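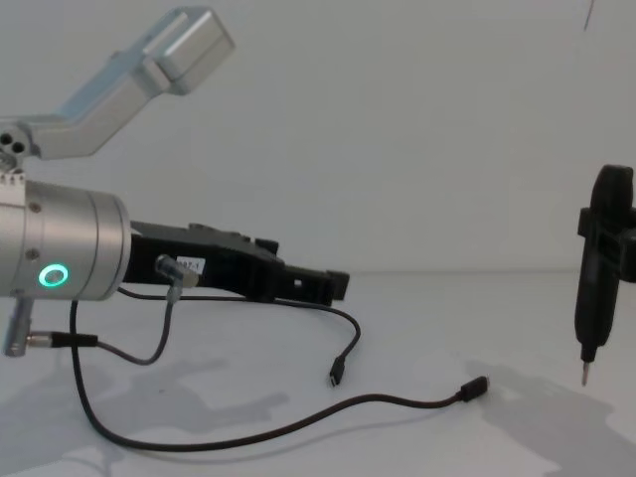 Figure 3. Two-arm fastening cell: closed parallel gripper (left), clamped electric screwdriver (right).

Unit 4. Task allocation after automation

The case is the Flesen assembly shop, where small housings were closed by hand until April. Each housing takes four screws. An operator on the old line drove 739 screws per shift, and wrist complaints were the main cause of job rotation. In the new layout one arm holds the part and the other drives the screw.

Three kinds of work stay with people:
Loading and clearing the table.
Changing bits and fingertips.
Deciding what to do after a stopped cycle.

The third is the least understood. Birhane's shop notes list 158 stops in the first 40 shifts.
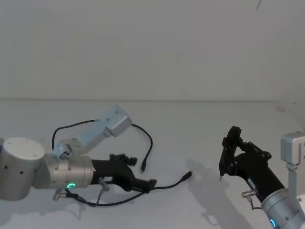

Of these, 25 needed a technician. The operators cleared the rest themselves, although the job description did not mention fault clearing and the pay grade had not changed. Training covered the start and stop sequence only – recovery was learnt from colleagues.

Compare this with the Clivico case in Unit 3, where grades were reviewed before installation.

Reading for the next session: Mulugeta Birhane, shop notes, part 2. Written answers to Exercise 4 are due on 24th June.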